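What Goes in the Green Bin

When the Selaton council rolled out its food scraps service in May, every household got a lidded bench caddy, a roll of compostable liners and a fridge magnet. The trucks started the following week. For most people that was the last they heard of it, apart from the reminder that the red bin would now be emptied every second week.

Salma Kamel heard a good deal more. She runs the intake shed at El-Sayed Organics, on the flat ground past the Unau turn-off, where the contents of all those caddies end up. Her day starts at five with the first truck and finishes when the last of the load has been picked over, shredded and moved to the tunnels.

"The first month was mostly bread," she says. "People cleaned out their freezers. After that it settled down into what people really eat, and that's onions, potatoes, coffee, bananas and chicken bones."

The shed is a steel portal frame with roller doors at either end and a concrete floor that slopes to a drain. It can take 200 tonnes before the loader has to start pushing material up the walls. The smell is sour rather than rotten, a bit like silage, and you stop noticing it after half an hour. Your clothes don't.

From kitchen to paddock

Food scraps on their own make poor compost. They are too wet and too rich in nitrogen, and without something coarse to hold the pile open they slump and turn airless. At El-Sayed the scraps go in with shredded prunings from the garden bins, two parts prunings to one part food by volume, and the mix spends its first weeks in enclosed tunnels with air blown up through the floor.

The temperature inside a tunnel has to sit above 55 degrees for long enough to kill weed seeds and anything nasty. Probes go in at three depths and the readings are logged. If one probe drops, the batch is turned and the clock starts again.

After the tunnels the compost is laid out in long windrows on an open pad and left to mature. It is turned, watered in dry spells, and screened. What falls through the screen is sold. What stays on top, mainly sticks and the odd teaspoon, goes back to the start or into the skip.

Hammad Mirani takes most of what is sold. He grows garlic and pumpkins at Hidow, a 123-hectare property half an hour inland, on grey sandy soil that had been cropped hard for decades before he bought it. He spread his first load on a single trial strip beside the machinery shed, where he could keep an eye on it.

"I wanted to see whether it held water," he says. "The strip stayed damp for days after rain when the rest had dried out. I ordered more on the strength of that."

He has had complaints too. An early load carried fragments of plastic, mostly from fruit stickers and bread bags, and he spent an afternoon walking the rows with a bucket. He rang Kamel, who drove out to look. The screen was changed to a finer mesh and he has found very little since, though he still checks each delivery before the truck tips.

The sticker problem

Contamination is the word that comes up most often at the shed. Glass is the worst, because it breaks small. Plastic bags are the most common. Nappies turn up, and so do garden gloves, pegs, and once a full set of car keys that was returned to its owner after a post on the town noticeboard.

Fruit stickers are the one most households don't think of. They are small, they are stuck on tightly and they go through the shredder without slowing down. Kamel would like them banned. Until then she asks people to peel them off and put them in the red bin, and she says the same thing to every school group that comes through.

She is more relaxed about paper. Serviettes, paper towel and plain butcher's paper can all go in, and they soak up some of the moisture that makes a caddy unpleasant in summer. A sheet folded in the bottom does much the same job as a bought liner. Glossy or plastic-coated paper stays out, as does baking paper with a silicone finish. The rule of thumb is that if it tears easily and goes soggy under the tap, it's fine.

Banana skins are no trouble either. They are mostly water and break down faster than almost anything else in the load, stems excepted. Many kitchens keep a bowl on the table during the day and tip it into the caddy at night.
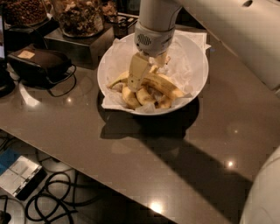 If you compost at home

A backyard heap won't reach tunnel temperatures, so leave out meat, fish, dairy and cooked food. They bring rats. Citrus and onion are fine in an open heap but worms dislike them, so go lightly if you keep a worm farm.

Cut or tear skins and stalks into short lengths. Cover each bucket of scraps with dry leaves, straw or shredded cardboard. Turn the heap with a fork when you think of it, and add water if the middle looks dusty.

Bagged compost from El-Sayed is sold at the Selaton transfer station, at the gate. Bring your own trailer for bulk loads, and a tarp to cover it on the drive home.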